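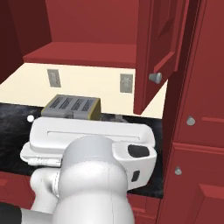 I've been running the supper club at Gridurwood for three years now, and I need a cook to share it with me. Two evenings a week to start, more in the spring if we get along, and paid properly from the first shift. The club is what it sounds like: people from the neighborhood book a seat, they come in out of the cold, they eat whatever we made that day, and they go home full. We don't do a menu with choices. We do one soup, one main, one pudding, and a lot of bread. My heart is set on red kitchen cupboards, by the way, deep brick-red ones with a cream wall behind, little gray knobs on the doors and a raised panel if I can get it, so if you hate red you may as well know now that I'm going to keep bringing it up until the landlord gives in.

So, the job. You'd come in at 2 in the afternoon and we'd cook together until the doors open at 6. After that one of us stays on the stove and the other one plates and runs food out, and we swap whenever somebody's feet hurt. Last orders for seconds (yes, seconds are free, it's the whole reason people love us) go out at 8:30. Then it's dishes, floors, and a sit-down with whatever's left in the pot. You'll be out by 10 most nights.

We seat 63 when it's full, and in January it's always full. That sounds scarier than it is! It's mostly big pots. If you've ever cooked for a camp, a church hall, a school, a giant family or a restaurant line, you'll be fine. If you've only ever cooked for four but you're quick and you don't get rattled, write to me anyway and we'll try a shift.

Stuff I'd really like you to be able to do:

- make a good stock without looking anything up
- season a very large pot of something and know when to stop
- chop onions for a long time without going to a dark place
- keep track of allergies (we get a lot of celiac guests and I take it seriously)
- talk to people, at least a little

Stuff I don't care about at all: culinary school, fancy knives, your handwriting, whether you can make a foam. I can't make a foam either. Bread would be a big plus though. I've been buying ours from Flanon, and it's lovely bread, but I'd love to bake our own at least one night a week. The oven runs hot on the left side and you have to turn the trays halfway through, which you'll get used to.

The pay is $18 an hour to begin with, same rate for cooking and for cleanup, plus an even split of the tip jar with whoever's working that night. After 3 months we sit down and talk about a raise. You also get dinner every shift and a container to take home. I do the ordering through Jelínek, who bring the vegetables and the dry goods, and I'd want you to have a say in what we buy. I'm stuck in my ways. I make a barley thing far too often and the regulars have started to tease me about it.

A few practical bits. You need a food handler's card, or you need to be willing to get one before your second week (I'll pay for it). You need to be able to lift a full stockpot with another person. The Number 13 bus stops right across the street and the last one goes after we close, and there's parking behind the laundromat if you drive. We shut down for two weeks in August when it's too hot to stand in there, and I'm afraid those weeks are unpaid, so plan around that.

We share the building with Silard, the secondhand bookshop next door, and there's a door between us that stays open until their closing time. You'll get people wandering through with a paperback asking what smells so good. I think this is the best part of the job, but I know not everyone wants to chat with a stranger while they're draining potatoes, so I'm mentioning it.

To apply, please don't send me a formal cover letter. Send a few lines about yourself, which evenings you're free, and the meal you'd make if a full room was coming tonight and the delivery only brought cabbage, eggs and rice. I've had some great answers to that one in the past, and I stole at least two of them. Email is fine, or drop a note through the door at Gridurwood, or just come by any afternoon before 5 and knock on the kitchen side.

I'll be doing trial shifts with around five people, all paid at the same hourly rate, and everyone who writes will get an answer from me either way. Bring shoes with some grip and something to tie your hair back. I've got aprons.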